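Chapter 4
Folding and Storing Household Linen

By the end of this chapter you should be able to:
fold a bath towel, a hand towel and a flat sheet
choose a suitable surface to fold on
plan a linen shelf for a small household

Linen takes up more room in most homes than people expect. When Yolanda Nguyen-Tran surveyed 177 flats in the Mellora housing district, more than 70 had no cupboard set aside for towels and sheets. They were kept on chairs, on the ends of beds and on top of washing machines. Much of it had been folded once, in a hurry, and folded again when it was needed somewhere else.

A towel is the best item to begin with. It is small enough to handle alone, and the thick pile forgives a fold that is slightly out. You do not need a table. A padded bench, a bed or a firm sofa seat will do, as long as the towel can lie flat on it.
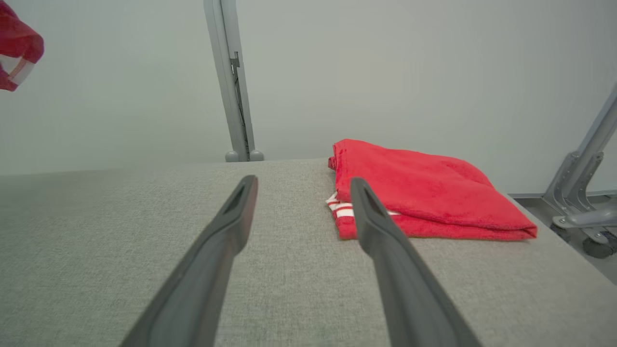 Start by finding the hem. Many towels have a woven band or a pair of stripes near each end, and these give you a straight line to work from. Bring the two ends together so that the bands match, smooth the pile with the flat of your hand, and fold again. Do not press hard – a thick towel needs some air in it, and a stack squeezed onto a shelf will only spring back.

Shelf depth matters too. The exercises in section 4.2 use a shelf 40 cm deep, and you will fold the same towel in two ways to see which fits it better. Before you go on, measure the place where towels are kept in your own home and write the figure in your workbook.

4.1 Bath towels and hand towels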